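Brukico Clothes Care: Hangers and Rails FAQ

Which hanger should I use for a T-shirt?

A wooden one with rounded tips is kindest to the shoulders. Thin hangers take up less of the rail and are fine for light tops. You can mix the two on one rail.

How do I get a hanger in without stretching the neck?

Lay the shirt flat and go in from the bottom hem. Slide one end up into a shoulder, then the other, and bring the hook out through the neck last. Pushing a wide hanger down through a small collar is what leaves it baggy.
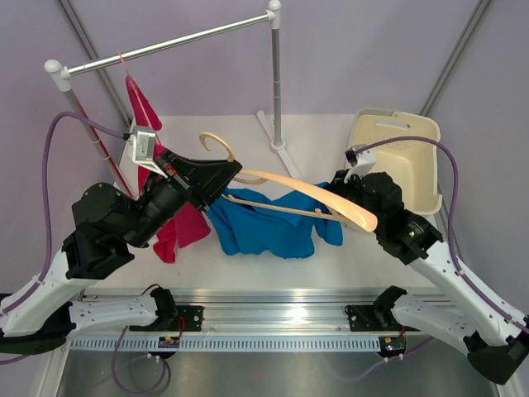

Wooden hanger with crossbar, blue garment on the table.

Is the crossbar meant for shirts?

No, it's for trousers. With a shirt on the hanger you can ignore it, or fold a scarf over it.

Do you sell hangers singly?

The Gredberg wooden hanger comes in packs of 4. We don't split packs. Colour varies a little from one batch to the next.

How wide is the Ichikawa rail?

The rail is 790 mm from end to end. Allow a bit extra beside a wall so sleeves aren't squashed.

Should all the hooks face the same way?

It makes it easier to lift several shirts off at once. For a couple of shirts it doesn't matter.

Can I hang shirts straight from the washing basket?

Yes. Give each one a shake, do up the top button if it has one, and straighten the shoulder seams before you let go. Leave a gap between damp shirts, and keep dark colours off pale ones until they're dry.

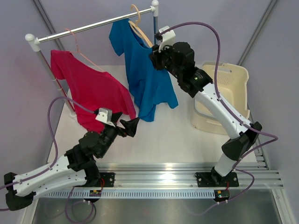

One customer wrote in that her knit tops grew at the hem when she hung them wet, and that she now dries them flat on a towel and only uses the rail for cotton. We'd do the same with any heavy knit.

Can I return a rail once it's been put together?

Yes, within 62 days, with all the parts. Pickup orders go back to the Bratetora store, which is closed Saturday afternoons.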